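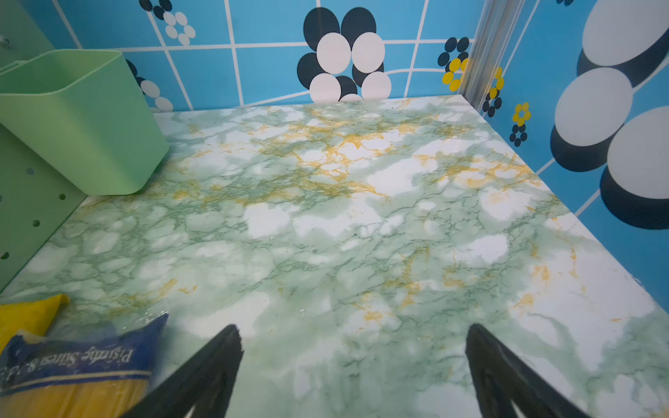

Werkstattbuch Altstadt Hollholm
Eintrag vom 2018-07-23
Bearbeitung: Meriem El Idrissi, Gegenlesung: Roksolana Maksymiv

Gegenstand: Abgrenzung der Kernzone, Platzfolge, Besucherführung

Fortsetzung der Arbeiten am Vergleichskapitel. Der Entwurf des Büros Puser liegt seit heute vollständig vor und wurde mit unserem Gebäudeverzeichnis abgeglichen. Das Verzeichnis führt nach der letzten Bereinigung 524 Objekte innerhalb des ehemaligen Mauerrings. Puser rechnet die Hofgebäude hinter der Färbergasse zum Hauptbau, wir führen sie einzeln. Für den Antrag gilt unsere Zählweise; Puser ist davon schriftlich zu unterrichten, damit die Tabellen im Anhang nicht auseinanderlaufen.

Die Kernzone ist im Plan 1 : 2000 neu eingetragen. Strittig bleibt der Abschnitt zwischen Unterem Tor und Mühlgraben. Die Grabenböschung gehört nach meiner Auffassung in die Pufferzone, da die sichtbare Substanz dort fast durchweg aus der Zeit nach dem Stadtbrand stammt. R. Maksymiv verweist auf die Fundamente unter dem Gerberhaus, die älter sein dürften, deren Datierung aber allein auf einer Beobachtung beim Kanalbau beruht. Der Grabungsbericht dazu ist im Archiv angefordert. Bis zu seinem Eingang bleibt die Linie gestrichelt.

Zur Ersterwähnung: Die Urkunde von 1221 nennt den Markt, den Ort als Stadt hingegen noch nicht. Im Fließtext des Entwurfs steht an zwei Stellen »Stadtgründung«. Beide Stellen sind in »erste Nennung des Marktes« zu ändern. Auch die Tafel am Rathaus trägt die ungenaue Formulierung und sollte bei der nächsten Erneuerung berichtigt werden.

Platzfolge
Begehung am Vormittag, Beginn am Kornmarkt, weiter über den Kleinen Ring zum Kirchplatz. Der Zusammenhang der drei Plätze ist die eigentliche Stärke des Ortes und kommt im Entwurf zu kurz. Wer vom Kornmarkt her durch den Schwibbogen tritt, sieht den Kirchturm zunächst überhaupt nicht; er erscheint erst auf halber Strecke über den Dächern der Nordseite. Diese Abfolge ist in den Stichen des Stadtarchivs nachweisbar und seither kaum verändert. Sie gehört in die Begründung, möglichst mit einer Schnittzeichnung. Die Zeichnung übernimmt R. Maksymiv.

Haus Amrani an der Ostseite des Kleinen Rings war zugänglich. Das Treppenhaus ist in gutem Zustand, die Stuckdecke im ersten Obergeschoss weist einen Riss auf, der von der Fensterachse zur Mitte läuft. Im Bestandsblatt ist er nicht verzeichnet. Gipsmarken wurden gesetzt, nächste Ablesung im Oktober. Die Eigentümerseite wünscht eine Stellungnahme zum Einbau eines Cafés im Gewölbe. Gegen die Nutzung bestehen keine grundsätzlichen Bedenken. Die Lüftungsführung durch das Westgewölbe ist dagegen abzulehnen – der Durchbruch läge genau im Auflager des Gurtbogens. 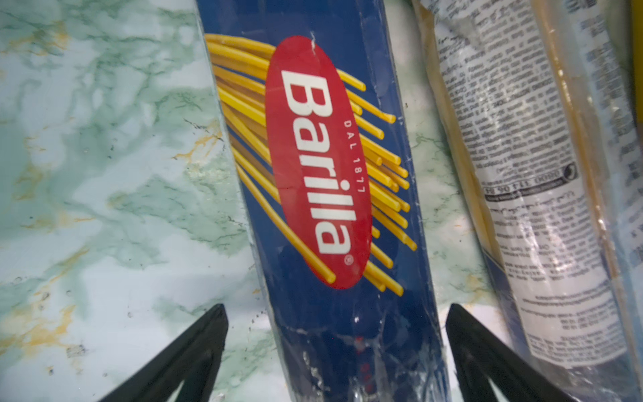
Ein alternativer Weg für die Abluft führt über den vorhandenen Kaminzug im Nordraum. Ob der Querschnitt genügt, hat der Bauherr nachzuweisen. In der Stellungnahme ist ausdrücklich festzuhalten, dass der Kaminkopf über Dach in der bestehenden Form zu belassen ist. Eine Haube aus Edelstahl wäre vom Kirchplatz aus sichtbar und wird nicht befürwortet.

Vergleichsstädte
Der Abschnitt ist nochmals durchgesehen worden. Es fällt auf, dass Hollholm darin durchgehend an größeren Orten gemessen wird und dabei naturgemäß verliert. Weder besitzt es eine Bischofskirche noch eine vollständig erhaltene Befestigung. Ich halte die Auswahl für unglücklich. Sinnvoller erscheint der Vergleich mit Marktorten ähnlicher Größe, bei denen die Platzräume früh überbaut wurden. Der Besucher, der eine Reihe berühmter Sehenswürdigkeiten erwartet, wird an einem halben Tag fertig sein; das ist einzuräumen und schadet dem Antrag nicht. R. Maksymiv merkt am Rand an, dass der Reiz des Kornmarkts am frühen Abend im Gutachten nirgends vorkommt und sich wohl auch schwer belegen lässt. Zustimmung in beiden Punkten.

Der Absatz über die Bürgerhäuser ist sprachlich zu straffen. Das Wort »einzigartig« steht auf einer einzigen Seite viermal und ist überall zu streichen. Die Fußnoten zum Dachstuhl der Kornhalle verweisen auf eine Auflage, die uns nicht vorliegt. Puser soll die Seitenangaben prüfen oder die Stelle ohne Beleg als eigene Beobachtung kennzeichnen.

Besucherzahlen
Die Auswertung mit Tesance weist für den Kirchplatz an Markttagen bis zu 4000 Personen aus. Der Wert ist mit Vorsicht zu behandeln: Die Messstelle am Schwibbogen erfasst Hin- und Rückweg getrennt, Anwohner werden nicht ausgeschieden. Im Antrag ist deshalb von Durchgängen zu sprechen. Eine Kontrollzählung von Hand am Unteren Tor wird empfohlen, möglichst außerhalb der Ferien.
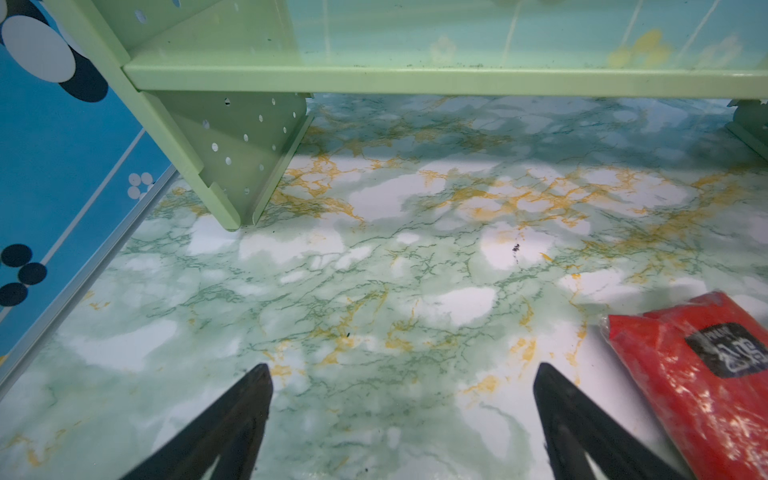 Für die Besucherführung sind neue Tafeln an allen drei Plätzen vorgesehen, dazu eine Übersicht am Busparkplatz. Die Texte liegen im Rohzustand vor, die Standorte sind mit Ausnahme des Kleinen Rings abgestimmt. Dort schlägt Puser einen geschlossenen Pultkasten vor, der den Sockelbereich von Haus Amrani verdecken würde. Eine offene Konstruktion ist vorzuziehen. Als Anhalt für die Stützen eignet sich der grüne Metallwinkel am Regal: gefaltetes Blech mit Reihen kleiner runder Löcher, durch die das Licht fällt, unten ein eckig ausgebildeter Fuß. Der Farbton wäre für den Außenraum zu ändern, ein stumpfes Grau fügt sich besser zum Sandstein. Ob gelochtes Blech dem Streusalz auf dem Pflaster standhält, ist mit dem Bauhof zu klären. Eine Verankerung im historischen Belag scheidet aus, die Standfestigkeit ist über eine aufgelegte Grundplatte herzustellen.

Nachtrag, Nachmittag: Telefonat mit Puser. Die Zählweise der Hofgebäude wird übernommen, die Schnittzeichnung durch die Platzfolge als zusätzlicher Planteil begrüßt. Zur Auswahl der Vergleichsorte wünscht das Büro einen schriftlichen Vorschlag mit kurzer Begründung je Ort. Der Liefertermin für die überarbeitete Fassung wurde nicht bestätigt.

Offen
Grabungsbericht Gerberhaus, Archiv (El Idrissi)
Stellungnahme Lüftung Haus Amrani, Entwurf zur Zeichnung vorlegen (El Idrissi)
Schnitt Kornmarkt – Kirchplatz (Maksymiv)
Liste der Vergleichsorte an Puser (Maksymiv)
Anfrage Bauhof wegen Streusalz
Ablesung der Gipsmarken, Bestandsblatt Haus Amrani ergänzen

Der Schlüssel zum Gewölbe liegt bis auf Weiteres im Planschrank, unteres Fach.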